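Chapter 3
What a Survey Can and Cannot Tell You

Most of us trust a number more than we trust the person who hands it to us. That is a bad habit, and this chapter is meant to weaken it. Before you accept that 37 percent of people want anything, ask who was asked, and how.

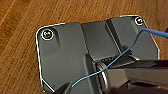
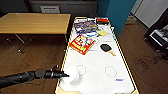
Figure 3.1. A tabletop with a wood finish (first picture) and a long white game table (second picture).

Take furniture. Suppose the town of Rerside wants new tables for its youth center and hires a firm, Larnix, to find out what people prefer. Larnix questions 50 residents and reports that wood wins easily. The town places its order.

Should it have? The report says the residents were "selected at the center." It doesn't say when. If the questions were asked on a weekday morning, few teenagers had a chance to answer, and they are the ones who will use the tables. The wording is worse: "Would you prefer warm, lasting wood or a plain white surface?" Few people vote for plain.

A second survey, the Nishimura study, dropped the adjectives and got a nearly even split. Some readers will want to call that one correct. Be careful. It also relied on people who chose to reply, and people who choose to reply tend to have strong feelings.

Section 3.1 deals with samples and Section 3.2 with wording. Keep the Rerside report at hand for both, and mark each claim you would refuse to repeat without seeing the original questions.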